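Girneck are said to have made their only demo in a flooded cellar outside Tilside, in one night, on a borrowed four-track. I have played it often enough to doubt all three claims. The drums alone sound like a week's work.
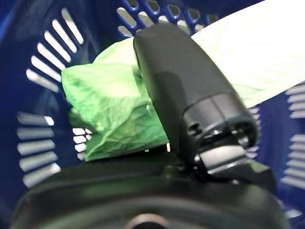 So how many copies were made? The sleeve says 1,000, but the highest hand-written number any collector has shown me is 859.

Tostik, the label, closed in May and left no paperwork. Sellers like it that way – a missing ledger does wonders for the price. 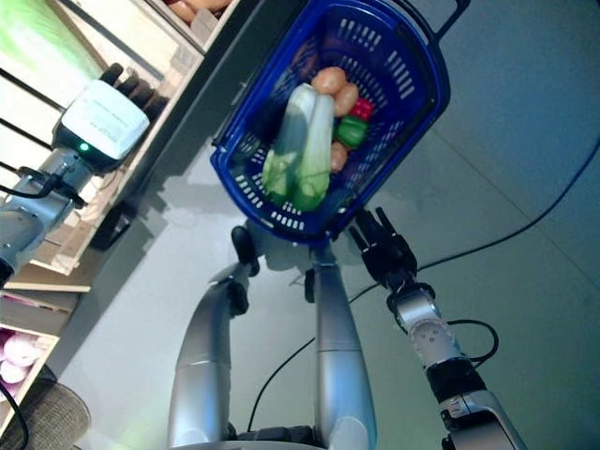

Potatoes, peppers and bok choy in a blue basket.

Of the 9 tracks, two are worth the fuss. The rest is hiss.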